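3.2. Puesta a punto y mantenimiento de la celda

La celda Cisley consta de dos brazos montados frente a una encimera fija, cada uno con una pinza de dos dedos y una cámara de muñeca, más una cámara situada a la altura de la cabeza. Las tres señales se registran con una misma base de tiempos. El armario de control, de la firma Alexiou, queda fuera de la zona de trabajo y solo se abre para sustituir fusibles o revisar el cableado.

Al comienzo de cada turno se ejecuta el procedimiento de referencia: los brazos van a la posición de reposo, se comprueba el cierre de las pinzas sin carga y se verifica la calibración de las cámaras con el patrón Gidalberg. Si el error de reproyección supera el umbral fijado, se repite la calibración extrínseca completa antes de grabar. El conjunto de datos analizado en este trabajo comprende 2425 episodios, de los cuales 2098 superaron el control de calidad.

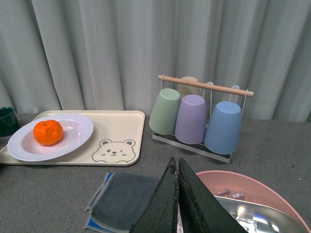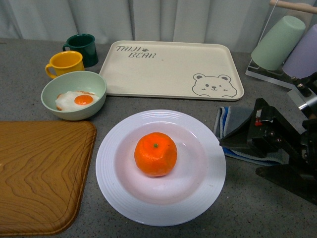
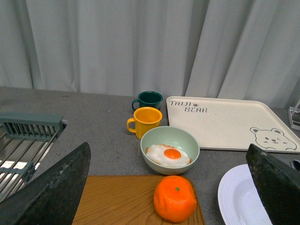

Figura 4. La encimera y sus objetos vistos desde la celda. La segunda vista corresponde a la cámara de cabeza; las otras dos, a cámaras de muñeca.

El desgaste de los dedos fue la causa más frecuente de intervención. Las superficies de contacto se pulen con el uso y pierden adherencia, sobre todo frente a piezas lisas y rígidas. En la primera vista de la figura 4 se aprecian rozaduras en los dedos, de acabado algo brillante; en la tercera, la superficie de ambos es rugosa. Adoptamos como norma revisar los dedos cada 600 ciclos de agarre y cambiarlos por parejas. El cambio de un solo dedo descentra el cierre y obliga a corregir el punto central de la herramienta, operación que con el útil de Mendov lleva casi 4 minutos por pinza.

La posición de las cámaras de muñeca requiere una atención parecida. El soporte se fija con dos tornillos que tienden a aflojarse por vibración, y un giro pequeño basta para que las puntas de los dedos salgan del área útil de la imagen. En septiembre se añadió fijador de roscas y se marcó la orientación del soporte con una línea de pintura, de modo que el operario pueda detectar el desajuste a simple vista. Desde entonces la calibración extrínseca se ha repetido únicamente tras desmontar alguna pieza.

La limpieza se realiza al final del turno, con los accionamientos sin tensión. Se retiran los objetos, se pasa un paño húmedo por la encimera y se limpian las lentes con una gamuza seca. Las articulaciones no se lubrican en la celda; cuando aparece holgura en una muñeca, se desmonta el brazo y se lleva al banco. El registro de intervenciones anota la pieza afectada, el ciclo en que se detectó la avería y el último episodio válido anterior a ella.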